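5. Failure Analysis: Lost Grasps on Shiny and Clear Objects 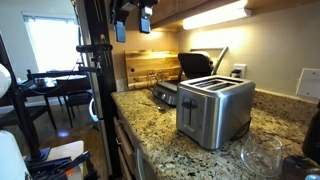

Figure 3. Kitchen counter workspace, with the toaster and the tipped tumbler within one view of the gripper.

The most interesting part of our study is the part where the robot did badly. Over the full set of 3,375 grasp attempts, one kind of failure kept coming back, and it taught us more about the system than any of the clean runs did. We call it the silent miss: the gripper closes, the controller reports a held object, and the arm moves off with nothing between the pads.

Silent misses were not spread evenly over the objects. Wooden and matte items, such as the cutting board in Figure 3, almost never caused one. Clear glass and brushed metal caused nearly all of them. A tumbler lying on its side was the hardest case we tried, and a wonderful one to study. The depth estimate often passed straight through the glass and settled on the granite beneath it, so the planned grasp point sat too low. The fingers then touched the counter before they reached the widest part of the tumbler, and the force reading from that contact looked very much like a grip.

The speckled countertop made matters worse. Its pattern shows through the glass, and the segmentation step tended to split the tumbler into several small regions or drop it altogether. When we laid a plain gray mat under the same glass, the mask came back whole. We had expected lighting to matter more than the background, and were delighted to be wrong, as a mat is much easier to change than a kitchen.

The toaster failed in a different way. Bright reflections on its rounded edges moved as the camera moved, and the tracker followed the reflection instead of the body. The pose drifted toward the light during the approach, and the left finger came down on the housing when it should have met the lever. No damage was done in these trials, but a hard contact with a household appliance is a safety matter, and we treated each one as a stop condition. The arm was backed off by hand and the appliance unplugged before the next attempt.

Gangadharan Devadiga first traced the false grip signal to the contact threshold. Our original check, taken over from the Griteck controller settings, asked only whether the force had passed a fixed value. It did not ask how far apart the fingers were. We added 2 tests: the finger gap must match the expected object width, and the force must persist through a short lift. Both are simple, and together they caught the great majority of silent misses before the arm began its transfer move.

What they cannot do is fix a bad grasp point. A glass that is touched too low may still roll, and a rolling glass near a counter's edge can fall. We therefore reran 2,000 attempts with a slower final approach and an early stop on any upward force at the fingertips. The early stop worked beautifully on glass. On the toaster it did little, as the contact there was mostly sideways, and the sensor in our mount is weak in that direction. Section 6 takes up this problem with a second sensor placed behind the pads.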